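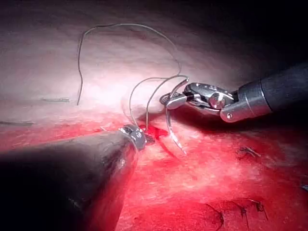
Two instruments at the tissue, jaws of the left one pressed down.

Nornden Permit and Tarpon Log
README, last changed 14 Jun 2002

This folder holds the catch records of the Nornden flats fishing club, typed up from the paper logbooks kept on the skiffs. There are 833 rows, one for each fish landed or lost at the boat. Fish that were seen but never hooked are not in here.

Files

catches.txt has the main table, tab separated.
skiffs.txt lists the boats and who ran them.
notes.txt has remarks from the margins of the logbooks, copied as written.

Columns in catches.txt

species: permit, tarpon, bonefish or other
angler: name as signed in the logbook
guide: blank if the angler fished alone
weight: in pounds. Anything over 60 was measured by length and girth and worked out later by Imre Lakatos.
tackle: fly, spin or bait
tide: rising, falling or slack
fate: released, kept, lost

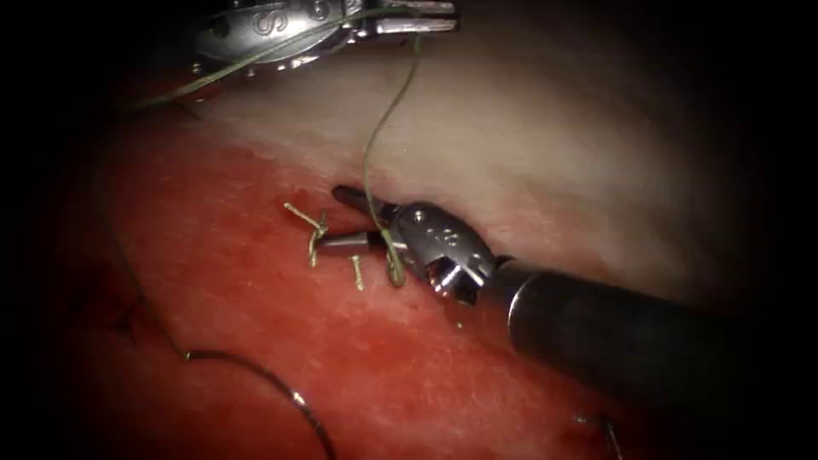

Upper instrument above the pale tissue, needle driver from lower right.

Known problems

The February pages from the skiff Trullier got soaked and some weights can't be read. Those cells hold a question mark. Please don't fill them in by guessing.

Aranka Boros and Emese Vass shared a logbook for part of one season and both signed as "B/V". We left those rows alone.

"Closano" is used in the logs for both the channel and the flat behind it. If the tackle is bait it was probably the channel, but the logs don't say.

Two rows have a weight and no species. Both are in Sylvie Després's handwriting and she doesn't remember them. 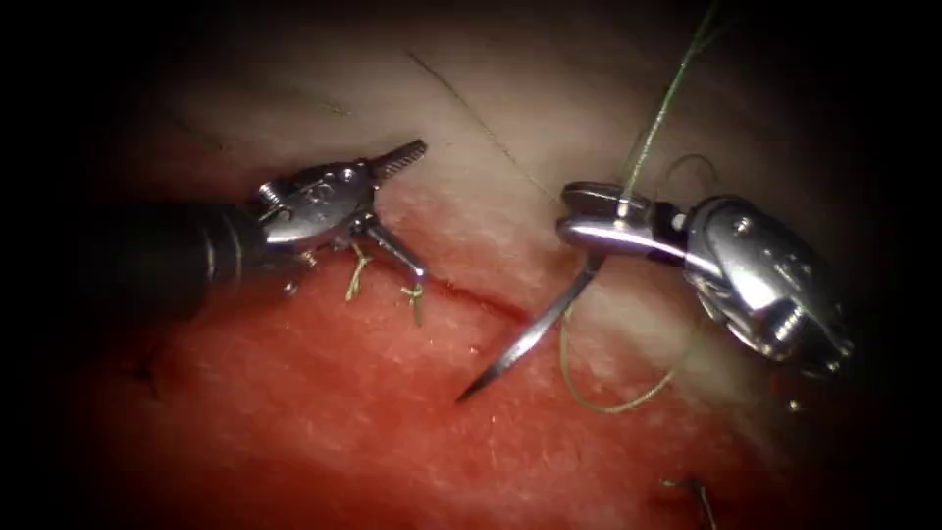

Instruments from left and right, with the narrow dark red incision along the tissue boundary.

Use

Club members may copy the files freely. If you print any of the numbers, name the club. Exact spots were taken out before the files were shared, and we won't send them on request.

Corrections go to Mariama Wumbei, with the skiff name and the page number from the logbook. The paper books are in the Hämmerli boathouse, top shelf of the tackle locker.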